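Notebook Index Older Newer Search Print

October, Wednesday, started after lunch

Glue again. I know.

The Tromham chairs are the reason. There are joints to redo on those and the office wants to know why we can't use the Selleo bottled hide glue on all of them and skip the pot. The leaflet that came with the Selleo sample says it is "equal to traditional hot glue in every respect." I have read that sentence on four different bottles over the years and two of those bottles ended up in the trash with a skin on them like old pudding. Equal in every respect would include setting when you want it to. We'll see.

What I want to know, in order of how much I care:

- does it hold in a round tenon that isn't a perfect fit, meaning every chair we have ever had in here
- does it creep under a steady load
- can I get it apart again in ten years with hot water and a knife
- does it mind a damp room

What the leaflet tests: edge joints in new maple, planed that morning, clamped overnight. I'd expect flour and water to do fairly well at that.

Hot glue for the comparison is the Antoniuk pearls, the ordinary medium grade, soaked cold and then heated. Weighed out 100 grams dry. I'm not using the old tub at the back of the shelf. It has been opened too many times and smells like it, and if it lost I'd have to listen to people say it was the tub.

Pot thermometer read 133 when I started gluing. I would have liked it a bit warmer. The dial on that pot means nothing. Turned it up a hair, waited, still 133, left it alone. Whoever marked the dial in pencil, please put a note in here saying what the marks are supposed to be, because they aren't temperatures.
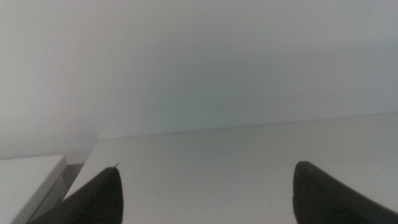
Test pieces are birch dowel into beech blocks, all from the offcut bin, so the wood is old and dry and not especially clean. I made 19 joints. I wanted an even number but one block split while I was boring it and I wasn't going to start another one for the sake of tidiness. The odd one went to the Selleo, so nobody can say I was stingy with it.

Three kinds of fit. Snug, meaning it needs a tap. Slip, meaning it goes in by hand and stays. Sloppy, meaning it falls out when you turn the block over. Most of the chairs are slip going on sloppy. The leaflet doesn't mention sloppy.

Surfaces: half scraped back to fresh wood, half left with a smear of old glue on them. The old glue is the whole argument for hide glue in repair work, that new sticks to old. If the bottled kind only sticks to clean wood, then it's just a slow, expensive yellow glue and the discussion is over. I'll be looking at those hardest.

Notes while gluing up, before I forget them:

Selleo pours nicely. I'll give it that. Color of weak tea, no lumps, smells of very little. Long open time, so long that I went back to the first joint after doing the last and could still turn it. That's pleasant when you're gluing up an eight-piece frame by yourself. It's less pleasant when the frame has to be moved off the bench so the next one can go on. The leaflet counts the long open time as an advantage and then on the back, smaller, says not to stress the joint for a day. Those are the same fact.

Antoniuk grabbed the way it always does. One dowel stopped short of the bottom of the hole because I was slow, and I've marked that block with an X. I'm leaving it in. It's a real way that hot glue fails and it wouldn't be fair to pull it out and pretend I'm quicker than I am.

Left everything on the shelf over the radiator that doesn't work. Not the one by the door.

Thursday's problem: the jig

Writing this separately since the jig has its own troubles. It's the old lever arm with the spring scale. The spring scale reads in pounds and I don't trust the top third of it. Checked it against the shop weights and it was fine low down and then started to read high, and the further up I went the worse it got. So anything I write down from the upper end is good for saying this one beat that one and nothing else. Please don't anybody copy a number from this page into an email.

Lindby has a proper tester and I could ask. But Lindby also wants to talk for an hour about moisture content every time, and the last time I borrowed something from there it had to go back in a box that I had to build.

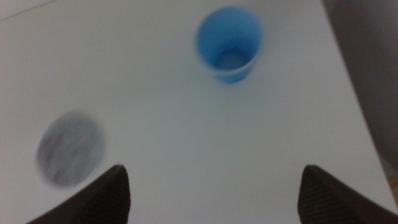 Light blue plastic cup on the white table, from above.

Pull results, first lot

Snug fit, clean wood. No difference I'd stake anything on. Both of them let go at the high end of the scale, where I don't believe the scale. In two of the blocks the wood tore before the glue did, one from each glue. So the leaflet is correct about the one case that never comes through the door.

Slip fit, clean wood. Antoniuk ahead, by less than I thought. Best reading was 123 and it was a hot glue joint. The nearest Selleo was close enough behind that with this jig I'd call it a draw if I was in a good mood. One Selleo joint was much worse than its neighbors. Pulled it apart and the glue at the bottom of the hole was still tacky, like the back of a price sticker. The air can't get down there. The others weren't like that, or not that I could see. So either I overfilled that one or the stuff needs longer than a day in a deep hole, and "a day" on the leaflet means a day in an edge joint in a warm room in somebody's sales office.

Slip fit, old glue left on. This surprised me a little. The Selleo took to the old glue well. I was ready to write the opposite. Broke across the glue and left some on both sides, same as the hot. I don't know yet if that's because there was a lot of water in it and it had all that time to soak in. It might be. If so, the long open time is doing some good after all, and I'd have to take back part of what I said above. Not taking it back yet on this few joints.

Sloppy fit. Both poor. Hide glue doesn't fill gaps and no bottle will change that, whatever is printed on it. The Selleo leaflet says "gap tolerant," and I would love to know what gap and who was tolerating it. I could pull one of those out by hand. The hot glue ones were a bit better but I wouldn't sit on either. Shim it or sleeve it, same as always.

The X block: pulled at less than the rest of its group. Fine. My fault, and worth knowing how much it cost.
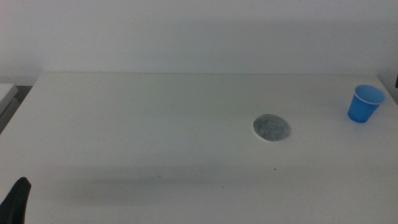

Small blue cup on the white tabletop, plain wall behind.

Creep

Hung a weight off the two spare slip joints, one of each, pencil line across the dowel and block so I can see if it turns. Nothing to report. It's too soon and I'm only writing it down so that I remember to look. If anyone bumps the shelf, say so, I won't be annoyed. I'll be more annoyed if I find the line has moved and spend a week believing it.

My guess is that the bottled one will creep. There's something in it to keep it liquid at room temperature, salt or urea or whatever they use, and that something doesn't leave when the water does. In a dry room you may never notice. In the damp, I'd bet on it. But it's a guess, and the leaflet people would say I went in wanting it to fail. They'd be partly right, too, which is why I've written down the old glue result in full.

Taking apart

Hot water from the kettle, syringe, wait, wiggle. Hot glue let go as expected. The Selleo let go sooner. Good for whoever repairs it next. But a glue that comes loose quicker in hot water is maybe also a glue that comes loose quicker in a sunroom in August, and two of the Tromham chairs live in a sunroom.

Didn't time this properly. Didn't have a free hand. Do it again with someone on the clock.

What I'm telling the office for now

Keep the pot for the chairs. The bottle is all right for veneer patches and for complicated glue-ups where the hot stuff would gel on us, provided it sits two days and not one. No bulk order until the creep pieces have hung for a good while. The discount on the bulk order runs out at the end of the month, and I don't care. The bottles have a shelf life printed on them and we would never get through a case in time, so the discount is mostly on glue we'd be pouring out.

Also the sample bottle has a date on the cap and a different date on the label, a year apart. Wrote to ask which one counts. The reply thanked me for my interest and attached the leaflet.

To do

- damp box for the next set, the plastic crate with the wet sponge is fine
- repeat the old glue joints, more of them, with old glue from a different chair
- get a deep-hole Selleo joint and leave it a full week before opening
- find out about the pencil marks on the pot
- beech for blocks, the offcut bin is down to pine
- ask Lindby about the tester after all, and allow the hour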